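So I've been in Jeddale for 139 days now and I finally have an answer on the work visa, and the answer is (drumroll) that they need another form. Not a no! I keep telling my mom it's not a no.

A few of you asked how this whole thing works, and I've been putting off writing it up because every time I sit down to do it I get annoyed all over again. But I'm on my second coffee and the rain isn't stopping, so let's go.

When I moved over I had a job offer from Purves, the packing company out past the bus depot. Good offer, decent hours, a boss who picked up the phone. The way it works is that the employer files first, then you file, and then the two files are supposed to find each other somewhere in the residence office. Mine did not find each other. Theirs had my middle name on it and mine didn't, and for weeks both of them sat there, perfectly complete, waiting for the other one to show up!

I only found out because of Deirdre Doherty. She and her brother Cathal rent me the room I'm in, and she went through the same thing years ago when she came back with a foreign passport and a husband's last name. She looked at my receipt for two seconds and said, "Those numbers should match." They didn't match. Mine ended in 826 and the one Purves had been sent ended in something else entirely. I'd been carrying both pieces of paper in the same folder the whole time and never once put them side by side.

So, the fix. You go to the office, you take a ticket, you wait, you explain it to the person at window 2, and they tell you it's a window for students. Then you wait again. I'm making it sound worse than it was, the woman I ended up with was lovely and joined the files while I stood there. She also told me that the name correction costs 100, payable by card only, and that the clock on my application starts over from the day of the correction. That last part hurt. I walked home the long way after that one.

In the meantime I can't start the job. I'm allowed to be here, I'm allowed to rent a room and take classes and pay for a bus pass, I just can't earn anything. Purves has been great about it and they've said twice now that they'll hold the spot, but I know how these things go, and every time I get an email from them my stomach drops before I've even opened it.

What do I do all day? I go to the language class in the mornings (my spelling is terrible, my listening is getting better, and I can now argue about trash pickup with real feeling). I cook a lot of lentils. Cathal has been teaching me to fix bikes in the shed, and I'm slow, but I've done a whole set of brakes by myself and they stop the bike, so I'm calling that a success. There's also a group called Cleltia that meets in the library basement, mostly people in the same boat as me, and somebody there always knows which form has changed. If you're new in town, go. Bring your own mug.

The thing I wish I'd done from the start is ask for copies. Ask your employer for a copy of every page they send in, even if you feel like a pest, and read your own name on each one letter by letter. I felt too grateful for the job to ask for anything, and I think a lot of us do that. You don't want to be the difficult one before your first day.

My friend from class is trying to move on to Zirna, where she says it's faster, and she wants me to come along. I don't know. I'd be starting from zero in a place where I don't know a soul, and I've only just figured out which bakery here does the good rye. I've told her I'll think about it once I've heard back on the new form.

The form is one page, by the way. Proof of address, signed by the landlord. Deirdre signed it at the kitchen table before I'd finished explaining what it was, and I'm dropping it off first thing tomorrow, with a copy for me and another one for Purves.
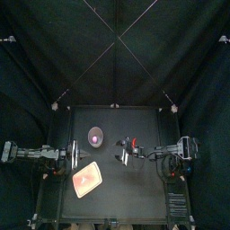
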